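Let the folding robot fail out loud

Last updated: November

I love laundry automation. I'll say that up front, as I'm going to spend the rest of this piece on the time it went wrong, and I think that was the best thing to happen at our shop all year!
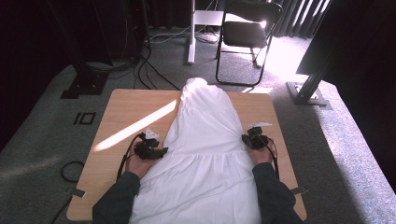
We'd been training the folding cell at Astham on long garments, the ones everyone in this trade dreads. Shirts are easy by comparison. A long garment hangs off the table, it drags, it bunches, and the policy has to decide where the hem is when it can't see the hem. We had 421 demonstrations for that category and felt pretty good. The Cao controller ran them smoothly for weeks.

Then one morning it tore a seam. The left arm had missed its pinch and closed on a single thread of trim, the grip sensor read "holding", and the right arm pulled as if both sides were secure. It did the same thing on the next garment, and the next. The log said success every time - three green checks and three ripped hems.

Plenty of people would call that a hardware fault and order a better sensor. I think that lets us off too easily. Our demonstrations were too clean! We had thrown out every take where a person missed an edge, let go and tried again, so the robot had never seen anybody recover. Of the takes we kept, 363 had no regrasp in them at all.

So here's my argument: keep the fumbles. Label them, store them, train on them, and make the machine stop and open its jaws when the two sides disagree. We now do this on every long garment, and I get a real kick out of watching an arm pause, let go and reach again. It's slower, yes. I'd take slower over a torn dress any day, and I'd want the same rule on anything that pulls with two arms near a person's hands.

Vumetby is asking for our old rejected takes next. They're welcome to all of them.

Related
Why Holow went back to fixed tables
3000 towels later: notes on wear
A press from 1936 and its hand guard
Reading a grip log without fooling yourself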